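10 Feb 2023

Nail withdrawal, second batch. Boards are the Grasanbridge spruce, same delivery as the January set, stored flat in the conditioning room since it arrived. Moisture by pin meter 16 percent on the outer boards, 18 percent on the two from the middle of the stack. Not happy with that spread. Caradog Parry wants them tested as they are, on the grounds that nobody on a site conditions anything.

Nails are the Jornside bright steel, smooth shank, 55 mm. Wiped with solvent and left on paper overnight. Ring shank from Gaillard still on back order, so no comparison this week.

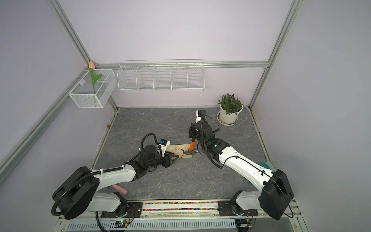
Driving depth set with the brass spacer. Each nail goes in perpendicular to the face, no pilot hole, and stays clear of knots by at least the width of the spacer. Two boards split at the end grain and were discarded. Both were from the dry side of the stack. Marked the offcuts and put them in the drawer under the balance.

Pulled the first row straight after driving, second row to be left for a week. Crosshead rate unchanged from January. Peak load is read from the log file; the display rounds and should not be used.

Problem: the claw grip on the test frame slips on the smaller heads. It shows up as a sawtooth just before the peak. Filed the slot a little deeper and the trace cleaned up, but the three pulls before that are suspect. I have kept them in the sheet and flagged them in the last column. Do not average them in.

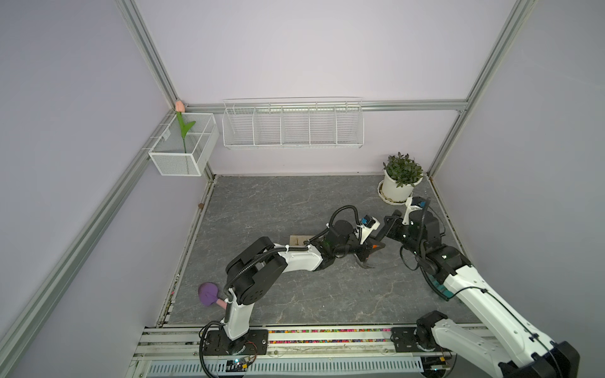 Load cell check: zero drifted slightly over the morning, came back after a warm restart. The Zumasico amplifier has now logged 3,219 hours and is past its service interval. Caradog to book it in.

Preliminary: wetter boards hold better on the immediate pull, as expected. The delayed row should drop as the wood dries around the shank. If it doesn't, suspect the meter before the theory.

To do:

- Re-zero the pin meter against an oven-dried sample
- Order blades for the crosscut saw
- Second row pulls, same operator
- Ask Gaillard for a shipping date in writing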